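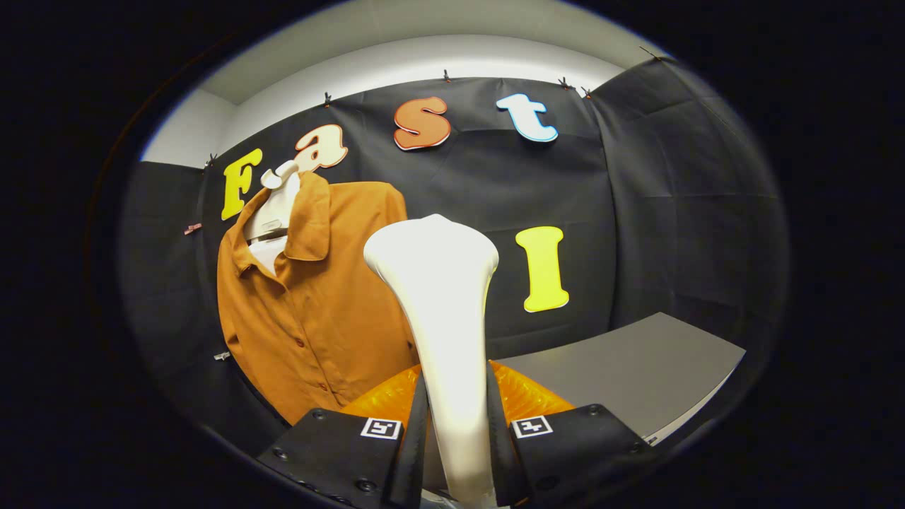 Garment Handling Study Reaches Its First Recording Target

The Kasar project has completed the first stage of its collection work, with 1410 demonstrations recorded by operators using hand-held grippers. After review, 1166 of these were accepted into the training set. The remainder were set aside, most often for incomplete starts or for passages in which the tracking markers on the fingers were lost from view.

Work takes place in small booths lined with black fabric. Shirts are presented on hanger forms, and operators approach, grasp and move each garment by hand with the gripper. The camera travels with the tool, so every recording shows the task from the position a robot's wrist would occupy. Backdrops are changed between sessions, and several carry cut-out foam letters in bright colors. The intention is that the learning system should attend to the garment and pay little regard to what hangs behind it.

Parvathi Devadiga, who directs the study, reports that button-up shirts have proved the most demanding category. Collars fold unpredictably, and two operators will seldom choose the same point at which to take hold. "We do not correct for that," she said. "The variation between people is part of what we are collecting."

Of the accepted recordings, 264 involve collared shirts. The second stage will raise that share and will add trousers and knitted items. Recording is to resume in May with 10 operators, each of whom will complete the revised orientation before being assigned a booth.

Operators are reminded of two changes to procedure. Both finger markers must be visible to the camera before a recording begins. Garments should be returned to the hanger form between attempts without being smoothed — creases are to be left as they fall.

Murali Bhat will continue to oversee review and labeling. Staff who wish to propose additional garments or backdrops should send him a short note before the second stage opens.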